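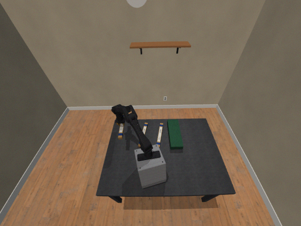
Robot arms at the packing tables: your questions

Last updated 2018-10-21

Jhonatan Salazar put this page together for the people who work the small-parts tables at Skillard and Skultside. Management has its own page. This one was written by somebody who still packs.

What is being automated?

Picking up long, narrow packs of welding rod and setting them down again. That is the whole of it for now. The vendor, Hesico, calls its system Lobo and says it will "transform fulfillment." So far it is a plan for an arm on a pedestal to do one part of a job that has a lot of parts.

Who decided this?

The site managers, after a sales presentation in December. Packers were told afterward. We asked for the cost figures behind the decision and got a slide with an arrow going up.

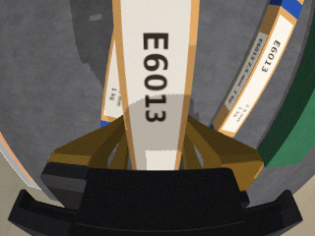

Will anyone lose their job?

Management says there will be no layoffs tied to the arms. We have that in an email and would like it in the contract. The email says nothing about jobs left empty when people quit or retire, and that is how the last two openings at Skultside disappeared.

Isn't the arm faster than a person?

We were quoted 1000 picks a shift. When we asked under what conditions, we were told "typical" ones. A fast packer here does well over that on a good day, and also tapes cartons, catches torn labels and answers the phone. Compare the entire job and the number means a lot less.

What about injuries?

This is the best argument for the arms and we take it seriously. Lifting the same heavy packs all day wrecks wrists and shoulders. But if the arm takes the easy picks and leaves people the awkward ones at a higher pace, the sore shoulders will stay right where they are. 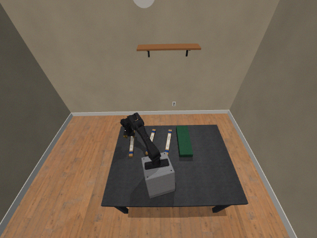 Who fixes the arm when it stops?

The person nearest to it, in practice. The written procedure says to call Hesico support and wait. Supervisors don't like waiting, so packers end up being asked to clear the fault. Don't do this until you have been trained and signed off, and ask for the training to be on paid time.

Will we be paid more for running it?

There is no pay grade for it yet. The draft job description adds seven duties to the packer role and leaves the rate alone. We have sent it back with comments.

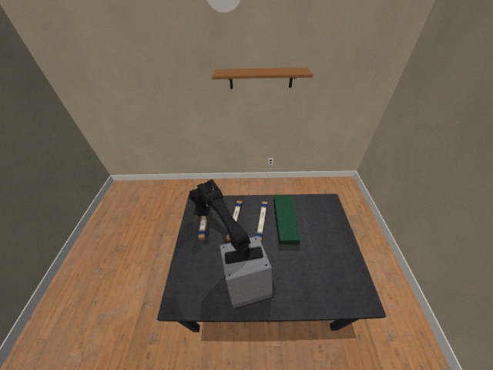 Most of our arguments with the planners come down to layout. They draw a work area that suits the machine and expect the rest of the building to follow. A real packing table at Skillard has tape guns, half-filled cartons, a scanner and somebody's coffee on it. Compare that with a tabletop holding three slim bars and one green block, all of them toward the back, with the whole right half left clear. Any of us could work quickly at a table like that. Before you accept a target based on a tidy setup, ask to see it met on your own table with a normal day's orders.

Can I refuse to work next to it?

You can raise a safety concern and ask to be moved while it is looked at. Put it in writing and keep a copy. A general dislike of the thing won't get you far, however reasonable.

Does the system record what I do?

It logs its own picks and stops. We were told it will not be used to rate packers, but the trial log already runs to nearly 3898 lines and every one has a station number. Your station number is on the rota. We have asked who can open the log and are still waiting.

Where do I send a question that isn't answered on this page?

Hand it to Jhonatan at shift change or leave it in the tray by the time clock at either site. Names are kept off anything passed to management.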